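Balayette et pelle

La balayette et la pelle à main forment l'un des couples les plus fidèles de l'histoire domestique. On désigne par ce nom un ensemble de deux outils : une brosse courte tenue d'une seule main, et un réceptacle plat à bord mince dans lequel on pousse les miettes, la poussière ou les copeaux. Selon les régions francophones, on parle aussi de ramassette (en Belgique), de porte-poussière (au Québec) ou de pelle à poussière. Peu d'objets aussi modestes ont autant de noms, et c'est un vrai plaisir de les collectionner !

Étymologie et vocabulaire

Le mot balayette est un diminutif de balai. Dans l'usage courant, il désigne aussi bien l'outil de table que la petite brosse de foyer, longtemps rangée près de la cheminée avec les pincettes et le tisonnier. Le ramasse-miettes, souvent en métal argenté, est un parent plus mondain : il passe sur la nappe entre le fromage et le dessert. Les artisans ont leur propre vocabulaire – l'ébéniste parle volontiers d'époussette, le boulanger de brosse à farine.

La brosse

Une balayette comprend un manche, une monture (parfois d'un seul tenant avec lui) et une garniture. Les garnitures anciennes sont en soies de porc, en crin de cheval, en chiendent ou en piassava, fibre raide tirée de certains palmiers. Les fibres synthétiques les ont largement remplacées au cours du XXe siècle. Le crin reste apprécié pour la farine et la sciure fine, qu'il entraîne sans les soulever, tandis que le piassava convient aux sols rugueux et aux débris lourds.
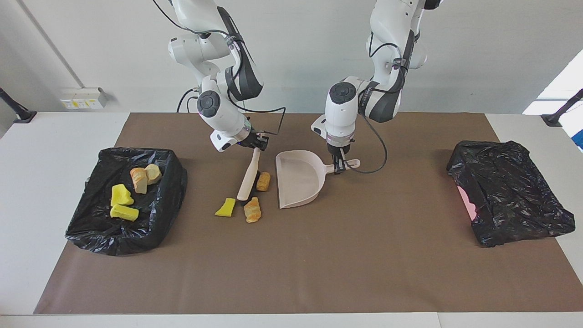 Brosse à long manche blanc cassé et à garniture noire courte, près d'un petit pain.

La longueur du poil change tout. Un poil court et dense donne un geste précis, idéal sur un plan de travail ; un poil long et souple couvre davantage de surface mais laisse parfois filer les grains les plus fins. Les brossiers taillent aussi certaines garnitures en biseau, ce qui permet d'atteindre les angles sans tordre le poignet. C'est un détail minuscule et merveilleusement bien pensé.

La fabrique de Brornelbridge

La petite ville de Brornelbridge occupe une place à part dans cette histoire. On y a monté des brosses à la main pendant des générations, chaque touffe étant pliée en deux, passée dans un trou de la monture puis tirée par un fil. Une balayette de table du modèle Falla, la plus connue de la maison Lazăr, comptait 81 touffes réparties en rangs décalés. L'inventaire de l'atelier recense 487 modèles différents, depuis la brosse d'horloger jusqu'au balai d'écurie, et presque tous existaient en 2 duretés. Les gabarits de perçage, en hêtre, portent encore les marques au crayon des monteuses, avec des corrections, des ratures et quelques additions qui n'ont rien à voir avec le métier.

La pelle

La pelle à main a connu une évolution plus mouvementée. Les premières formes étaient de simples planchettes, puis de la tôle pliée, étamée ou émaillée, que l'on réparait volontiers au rivet. Le plastique moulé a permis de façonner d'une seule pièce le plateau, les parois et le manche, et d'abaisser fortement le prix de l'objet. Certains modèles portent une lèvre de caoutchouc qui épouse le sol, d'autres des dents destinées à peigner la brosse après usage, invention très commode pour les cheveux et les fils.
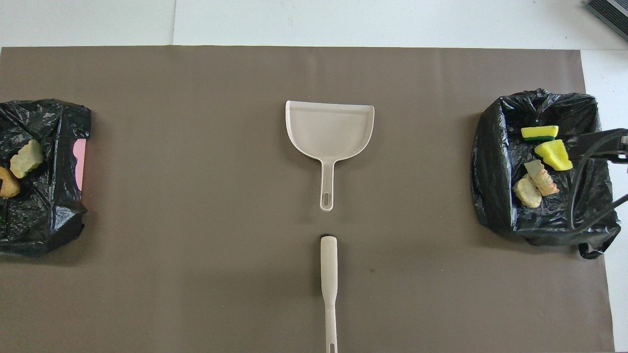 Le dessin d'une pelle obéit à quelques contraintes que les fabricants redécouvrent à chaque génération. Le bord d'attaque doit rester mince et bien droit, faute de quoi la fameuse petite ligne de poussière demeure par terre. Les parois retiennent la récolte pendant le transport. Sur la pelle blanche reproduite ici, elles sont peu élevées et se resserrent vers le col, en arrière d'une large lèvre plate ; le long manche étroit s'achève par un trou oblong, forme très répandue qui permet la suspension à un clou ou à un crochet. Les pelles de tôle émaillée se terminaient plutôt par un anneau rapporté, sujet à la rouille.

Usages et coutumes

À Tostotitz, une foire aux brosses se tient chaque année en March, selon la graphie conservée sur les affiches bilingues de la ville. On y vend des balayettes neuves, mais aussi de vieux manches à regarnir, et la coutume veut que l'on n'emporte jamais une pelle sans sa brosse. Les amateurs y cherchent surtout les modèles de boulangerie, au poil clair et très souple, dont l'état d'usure trahit souvent si l'ancien propriétaire était droitier ou gaucher.

Entretien

Les garnitures naturelles se lavent à l'eau tiède savonneuse et sèchent suspendues, poils vers le bas. Une brosse posée sur ses poils prend vite un pli difficile à corriger. La pelle de plastique demande un simple rinçage ; sur la tôle nue, on passait autrefois un chiffon légèrement huilé.

Voir aussi : balai, plumeau, ramasse-miettes, brosserie

Dernière modification : 13/01/2023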